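Progress report: small repairs bench and tool kit
To: Pushpa Uniyal, Perner small grants
From: the Vukance repair room, Gough Street
November 7, 2024

Hi Pushpa,

You asked for "a page or so, nothing fancy" and I'm afraid you're getting more than a page, but it is at least not fancy! I've gone through everything you asked for in your October email and put the money part in the middle, so you can skip to it if that's what you need first.

Where we are

The bench is in and we're using it. When we wrote the application the plan was a plain top that people could sit around, and we talked ourselves out of that pretty quickly. Small screws roll. Springs fly. Anyone who has opened up an old kitchen timer knows the sound of a spring landing somewhere behind a radiator, and I've spent more of my life than I'd like on my knees with a flashlight. So the work surface now has pale gray walls at the back and on both sides, and things that try to get away mostly don't get very far.

The top itself is black with white veins running through it, a sort of marble look, with a bit of purple in there too. I'll admit I picked it because it was pretty. Then I worried for a week that it would be hopeless for finding small parts, and for dark parts it is a bit of a pain. Light ones are fine if they land on a plain patch and terrible if they land on a streak. We've got into the habit of putting anything tiny straight into a dish, and I've ordered a couple of plain mats for the really fiddly jobs (out of our own pocket, you won't see them in the figures).

The walls have picked up scratches already. Pale little ones, nothing you'd feel with your fingernail. I mention it only because your form has a line for "condition of funded items" and I didn't want to write "perfect" when it isn't. I'd call it good and used.

The tool kit

Your grant also covered the start of a shared tool kit, and here I've been slower than I said I would be. The idea was to have the basics living at the bench all the time, so that people stop wandering off to the back cupboard and coming back with the wrong thing. We have pliers with black handles and an open-end wrench, and those two get picked up more than anything else we own. There are also a pair of black cases and a white box that live toward the back of the bench. I keep meaning to label them. If you come by and they still aren't labeled, please feel free to tell me off.

What we don't have yet is the good screwdriver set. I'd planned to get the Drudel one, and it's been out of stock since we first tried to order it. I could get something cheaper tomorrow, but the cheap ones chew up screw heads and then you've got two repairs to do in place of one. I'd like to wait a bit longer if that's all right with you. If it hasn't shown up by the time your next form is due I'll pick something else and let you know what.

I did try keeping everything in one drawer for a while. It was a disaster! People put tools back on top of other tools, and the wrench went missing under a pile of rags for days. Having them out on the surface at the back looks messier, and I know it's not what we drew in the application, but you can see at once what's there and what isn't, and tools come back to it without any nagging from me. I'd like to leave it that way and drop the drawer unit from the plan entirely.

Money

The grant for the bench and its walls was $435, and we spent $420 of it. That's everything that went into the surface, the panels and the metal rails along the sides. I'd like to put the leftover $15 toward the screwdriver set, if you can confirm that's allowed under the same heading. Receipts are in the envelope I dropped at the Perner front desk. The handwritten one is from the man who cut the panels, and he did sign it, it's just that his signature looks like a spill.

The tool money is a separate line and I'll report on it properly when the Drudel order has gone through. I haven't moved anything between the two.

What's been going well

People are staying longer. I didn't expect that from a bench. Before, someone would bring in a lamp or a radio, we'd poke at it on a folding table, and they'd get tired of hunting for parts and take it home again. Now they settle in. We've had a clock, a sewing machine pedal, several lamps, and a toy piano that took most of an afternoon and still has one key that sulks.

I also like how easy it is to clean. A damp cloth does it, and the back corners, which I'd expected to be awful, come up fine with an old toothbrush.

What hasn't

Light. I underestimated this completely. The walls cut out more of the daylight than I'd guessed, so in the late afternoon the left side gets gloomy. We've been making do with a clip lamp from home. I'm not asking for money for it in this round, I just want you to know it'll probably turn up in the next one.

And the front edge. There's a metal bar across it, and if you lean your forearms there for long you know all about it afterward. I've been trying out a strip of foam pipe cover. It works but it looks terrible, and it comes off every time somebody bumps it. If anyone at Perner has solved this on another project I'd love to hear how.

Before your next form

I want to get the labels done, settle the screwdriver question, and write out a short card with the bench rules on it (dish for small parts, tools to the back, no soup). You also asked whether other groups in the building could book the bench, and the answer is yes, gladly, as long as they put the tools back. I've sent a note to the front office with our quiet hours.

Come and see it in person, there's always tea.
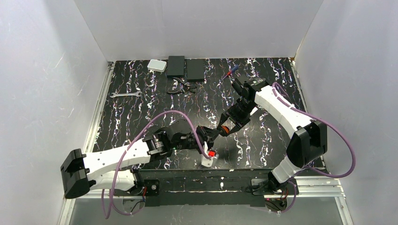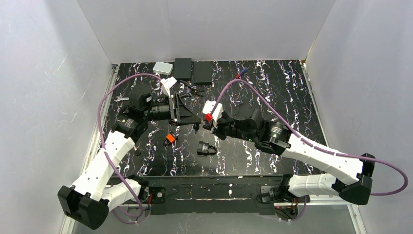 The bench surface with its gray walls. The pliers, wrench and cases are at the back in the first picture.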